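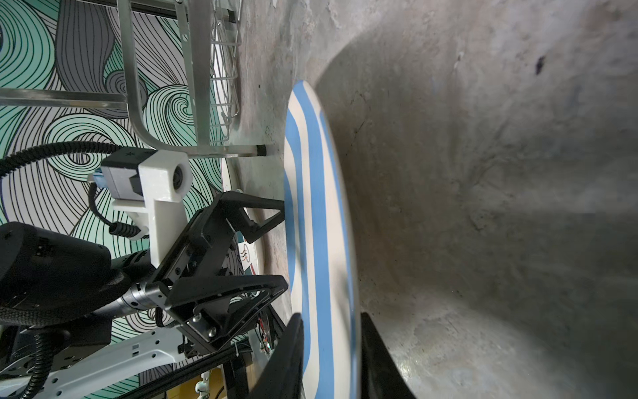
The Reltby mill was built for jute sacking and was converted to floor coverings in stages, the last of which ended in November. The site now holds a weave shed, a braiding room, a dye store and a finishing hall, all on one level. Visitors sign in at the north door and are issued ear plugs and a visitor tag. The floors are bare concrete throughout the public route, scuffed in places, and the finished goods are shown directly on them. A round rug in cream-white and medium blue lay near a wall mural of black outlines and swirls in mint-teal and lavender-gray. The bands on this pattern follow the edge of the rug, with a wide white border outside and narrower stripes toward the center.

Round goods are made in the braiding room. Cotton yarn is plied, braided into a flat cord and wound onto a cone. The operator starts the spiral by hand on a zigzag machine and feeds the cord against the previous turn. A color change is made by splicing the new cord at a slant, so that the step at the joint is spread over a longer arc. Jad Karam, who led our group, gave the cord consumption for the largest size as nearly 400 meters. Most rejects come from uneven feed tension. If the outer turns are fed too tight, the rug cups. If they are too loose, the rim ripples and steam pressing will not remove it.

The weave shed was running 14 looms during the visit. Flat goods go from there to the finishing hall for shearing, latex backing and a pass through a gas-heated drying tunnel. The tunnel was down for a belt change – we saw the drive end with the guards removed, which was more useful than seeing it run.

Dyeing is done at Pirkbridge and the yarn comes back by truck in lots of 700 kilograms. Noemi Kapoor in the test room checks each lot for shade against a retained sample under two lamps, then for rub fastness, dry and wet. Blues get an extra wet rub. Lots that fail are held for darker patterns or returned. Records are kept in Plodico, with a paper card tied to every pallet as well.

The tour took longer than the printed schedule and the session on backing compounds was dropped. Handouts on cord construction were available at the north door. The seconds shop is open until 5 and takes cards.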